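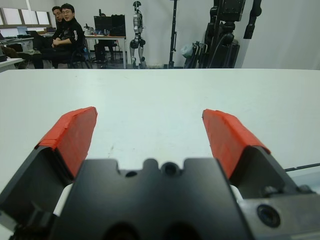
Black and red over a white tabletop. Photo: Nuwan Akanda

Rimthorpe footbridge to reopen after a long wait

29 January 2021

Walkers in Rimthorpe will soon have their old way across the Wike back. The footbridge at the bottom of Bodura Lane, shut since October when high water shifted one of its supports, has passed its inspection and will open again on the first dry morning of next week.

It has been a long winter for people on the far bank, who have had to go all the way around by the Brorkness road just to buy a loaf of bread. Rakiya Odukoya, whose bakery stands right where the path comes out, told us she has missed her early regulars terribly – and the dogs, too, who all know which drawer the crusts are kept in. 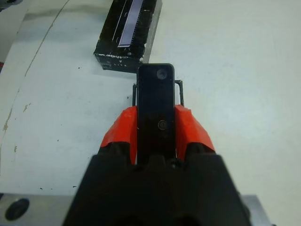 Can cyclists use the bridge?
Bikes are welcome as long as riders get off and walk them across, the same as before.

The repair replaced 27 deck boards and the handrail on the upstream side, which had been wobbly for as long as most of us can remember. The new boards have a rough finish that ought to be kinder to anyone crossing on a frosty morning. 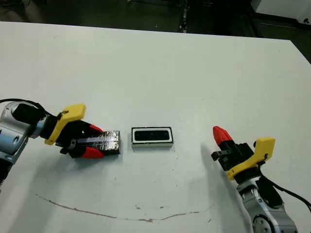

The path on the Brorkness side will stay muddy for a while yet, so good boots are still a sensible idea. Yavuz Dursun, who walks his granddaughter to school that way, said he plans to be at the gate early with a flask of tea and would be glad of company – bring your own cup, he added.
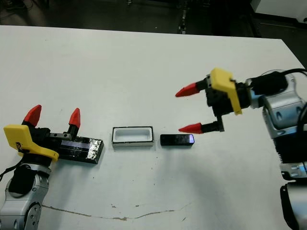
Yellow housings and red-tipped fingers at the white table. Photo: Nuwan Akanda

The lamp at the Bodura Lane end is still waiting for a part, so please carry a flashlight after dark.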